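August. Girkadham, bench 2, late afternoon.

Still on the sorting question: can a two-armed machine clear small mixed items out of a tray and into the right container without someone hovering? Iason Xenos says yes, within limits. I put the limits at one tray, one table and plenty of patience. Household washing-up remains a long way off. Clurier want an answer for their packing line and will get the same one.
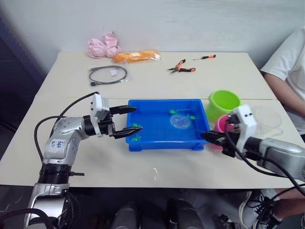
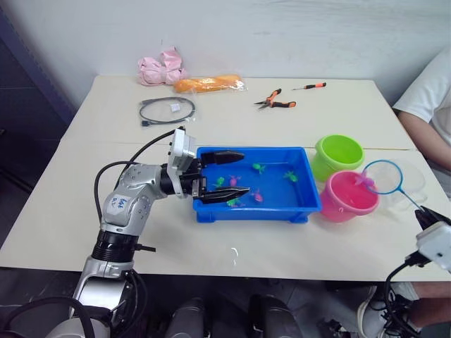 Blue tray, left gripper open in both. Pink and green containers to the right; net across the pink one in the second.

Net work is the harder half. The handle has to be held at a steady slant while the mesh takes the load, and small slippery shapes don't present a good edge to parallel fingers. A child does it without thinking. Stamatopoulos asked for 1000 attempts before any figure goes in the report. I would settle for 800. Budget covers 30 more hours.

Recheck wrist cable slack before the next run.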